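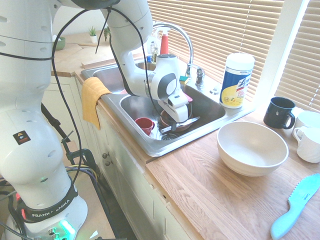 My sink on an ordinary day. Smaller basin at the back, faucet in between.

How do you use a double sink when one side is smaller?

Posted by Jenis, 20/02/2026

Hello everyone! We moved to Salem last fall and the kitchen came with a stainless double sink, which I had never had before (I grew up with one big enamel tub and a dish rack). The left basin is the smaller one, and I simply don't know what it's for. Everything ends up in the right one – the bowl, the spatula, my little red cup lying on its side – and then I have to move it all to get at the drain. My other trouble is the ledge. The sponge lives there, along with the spray bottle and a couple of small bottles, and I am forever knocking something in. We do a quick wash after every meal and I would dearly love a routine that sticks. How do you all do it?

Flynn Sutcliffe

Welcome to Salem, Jenis! I have had a sink like yours for 18 years and I'm very fond of it, so forgive me if I go on a bit. I wash in the big side and rinse in the small one. Put the stopper in the big basin, run a few inches of hot soapy water, and start with cups, then bowls, then anything greasy. The tall faucet you have is a blessing for this, provided it swings over to both sides (try it, some of them are stiff at first).

The spatula should go in flat beside the bowl and not across the top of it, or it will tip the first time you reach in. As for the small side, keep it clear between meals. I use mine for draining pasta and washing lettuce, and my husband fills the kettle there.

For the ledge, I'd keep out only the sponge and the dish soap and put the spray under the sink. A small wire caddy cost me 7 dollars and holds the sponge up so that it can dry. I change my sponge every couple of weeks, sooner if it smells. Let us know how you get on!

bilosora

small side for rinsing, big side for washing. get a rack

Estitden

We do it the other way around from Flynn. Dirty things wait in the small basin, so the big one is always free for a roasting pan or a stockpot. It does mean rinsing over the soapy water, and I empty and refill halfway through if there's a lot. Try each way for a week, maybe?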